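Reviews > Site Templates > Small Shop & Wholesale

Sillex storefront template, two months in

I build websites for people who sell things in bulk to other people who sell things. My clients are warm, busy and allergic to sending me their product photos. So when Mirela Rocha forwarded me a link to Sillex with the message "this one might not make you cry," I bought it that night with a client already in mind.

The client is Lawal, a cable and adapter wholesaler with a product list that had been kept in a spreadsheet by several generations of staff, each with strong feelings about capital letters. They wanted a catalog, a quote form, a page about shipping and something at the top that moved. Everybody wants something at the top that moves.

Sillex gives you 10 page layouts and a stack of sections you can shuffle between them. The shuffling works. You grab a section by a little tab on its left side, drag it where you want it, and it stays there when you publish. If you have used Pluna, which I did for years and which treated every published page as a suggestion, you will understand why I sat quietly for a minute after the first one went live.

The catalog layout is the reason to buy it. Products sit in a plain grid with the part number under the name, and the part number is selectable text. Trade buyers copy and paste part numbers all day long. Template designers seem to believe they memorize them. There is also a compact list view for repeat customers who know what they want and would like your photography to get out of the way.

Importing is less fun. The sheet importer took all 108 of Lawal's products on the first try, then filed every one of them under "Uncategorized" because my column was called Category and it wanted category with a small c. The error message for this was a green check mark. Craig Morrison in their support chat was patient about it and pointed me to a help page that does mention the small c, at the bottom, under a heading about taxes.

The gallery section comes in a wide version and a close-up version, and both have a stacked setting and captions you can switch on. The default gap between pictures is enormous, by the way. Set it to zero and work back up.
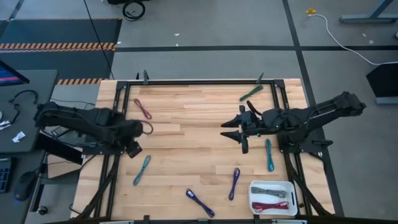
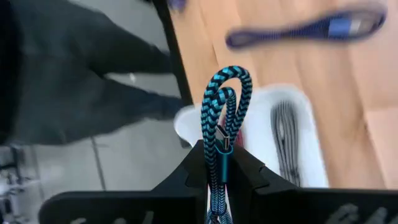

Top: cables on the tabletop. Bottom: teal-and-black braided cable, close up.

Captions can be one line or two, and anything longer gets trimmed without a warning. I found this out from Omolara Mohammed at Lawal, who had written a lovely paragraph for each product and wanted to know where the rest of them had gone. We moved her text to the product pages, where there is plenty of room and a perfectly decent reading width.

Now the moving thing at the top. Sillex calls it the Stage, and it is a slider with a cape on. You get seven transition styles, of which two are usable and the others look like a wedding video. It does pause when a visitor hovers over it, and you can swap it for a still banner with one switch in the page settings. I flipped that switch on a test copy and showed it to the client next to the slider. They picked the slider. I have learned to invoice and move on.

The quote form is good. Buyers add items to a list, type quantities and send the whole lot as a single request, and what arrives in your inbox is a tidy table you can forward to the warehouse. My one complaint is that the button says "Let's talk!" out of the box, and the place to change it is in the language settings and nowhere near the form. Eamon Rafferty, who shares my office and most of my opinions on exclamation points, found it for me after lunch.

On phones it behaves. The menu folds up properly, the grid drops to a single column, and the search box stays visible. Search itself is picky about hyphens, so "USB-C" and "USB C" give you different results. You can fix that with synonyms if you enjoy typing synonyms.

Design files are included if you want them, neatly layered and with names a person could read. The icon set leans heavily on handshakes. I replaced mine with the ones from Fotosell, which took around 7 minutes and improved the shipping page a great deal.

Would I use it again? I already have, for a restaurant supply outfit run by Karthikeyan Gowda, who sends his photos on time and has asked for nothing that moves. If your client needs a proper online checkout, look elsewhere – the cart here is really a quote list wearing a hat. For a wholesaler with a long catalog and a phone that still rings, it's the best of the ones I've paid for.

Four stars. The fifth is filed under Uncategorized.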